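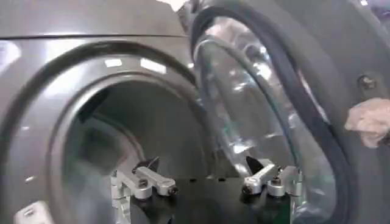
How Does an Apartment Building Get Built?

Have you ever walked past a big fence with a crane sticking up behind it and wondered what on earth was going on in there? I have. I used to press my nose against the gaps when I was a kid, and I still do it now (my excuse is that I write about buildings).

So let me tell you about a building called Kitgate. It has 119 apartments and 17 floors, and I watched it go up from the bus stop across the road. When I started watching, there was only a parking lot with weeds in it.

Who decides to build it?

A company called a developer does. A developer is a bit like the person who plans a birthday party. They don't bake the cake or blow up the balloons, but they find the place, work out what it will cost, and call all the people who do the work. The developer for Kitgate was called Belmonte.

First Belmonte had to buy the land. Then they needed an architect, the person who draws the building before it's real. Architects draw everything! Where the stairs go, which way the doors open, how wide the hallway has to be so a wheelchair can turn around in it. All those drawings together are called plans.

Can you build anything you want?

Nope. Even if you own the land, you have to ask the city first. The city has rules about how tall a building can be and what it can be used for, and those are called zoning rules. Zoning is why you don't find a noisy factory right next to your school.

The neighbors get a say too. There was a meeting about Kitgate and I went along. Some people were worried that the tower would put their yards in the shade. Others wanted to know where all the new cars would park. One lady asked if there could be a grocery store on the ground floor, and everybody clapped. After that the architect changed the drawings so the top floors were set back a little, like the upper layers of a wedding cake, and more sun could get past.

When the city says yes, it gives the developer a permit. A permit is a permission slip for grown-ups.

Why do they dig down before they go up?

This was my favorite part. A tall building is very heavy, so it needs something strong to stand on. That's the foundation. At Kitgate the diggers made a hole so deep that the trucks at the bottom looked like toys. Then a drill bored 38 holes even deeper, and each one was filled with steel bars and concrete. Those are called piles, and they work a little like the roots of a tree.

You can try it at home. Push a pencil a tiny way into some sand and give it a tap. Over it goes! Now push it halfway down and tap it again.

How does the tall part go up?

One floor at a time. The workers make a mold, lay steel bars inside it, and pour in wet concrete. When it's hard enough, they move up and do it again. The crane lifts everything they need, and on some cranes the tower can be made taller as the building grows — it lifts up its own top and slides a new piece in underneath. I watched one do that for a whole afternoon and missed two buses.

What happens inside?

Lots and lots! Pipes for water, wires for lights, then walls, then paint, then kitchens. At the busiest time there were around 70 people working in there each day. Plumbers have to think about every place that will need water, even the spot for the washing machine, long before anyone has a sock to wash. 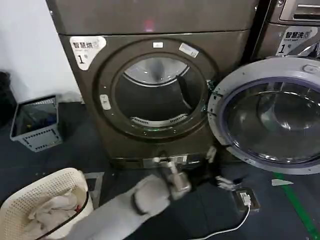

A clothes dryer with its door open.

When can people move in?

Not until the inspectors have been. Inspectors check that the alarms work, the elevators stop where they should, and there's a safe way out if there's a fire. If something's wrong, it has to be fixed and checked again. The first families got their keys to Kitgate in July, and I counted three moving trucks in one morning.

And yes, the lady got her grocery store. I buy my bananas there.

Words to remember

Developer: the company that plans and pays for a new building.
Zoning: city rules about what can be built where.
Permit: official permission to build.
Foundation: the strong part under the ground that holds a building up.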